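I've been on a bit of a sorting spree since September, and it all began with the recycling. We get through an astonishing number of drinks in this house (I put 107 empties out after the Hurkcombe fete, and that was just our end of the lane!) and they used to pile up by the back door until somebody tripped over one. So now we go by colour — a yellow one and a grey one, side by side, and everything gets sorted as it comes in.

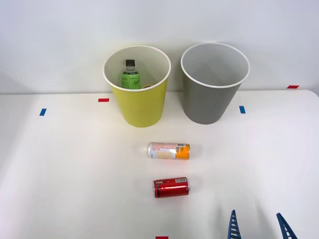
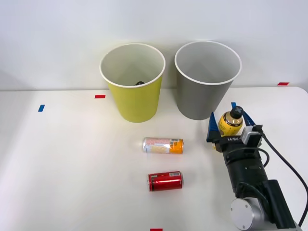 I did a little sorting table for the Kidville toddler morning too, and they loved it, especially the ones who got to shout out the colours. Do rinse your bottles and cans first, please, as sticky cola gets everywhere — I'm still finding it. If you've any clean empties going spare, drop them in the crate by the hall door before 3 and I'll take them along.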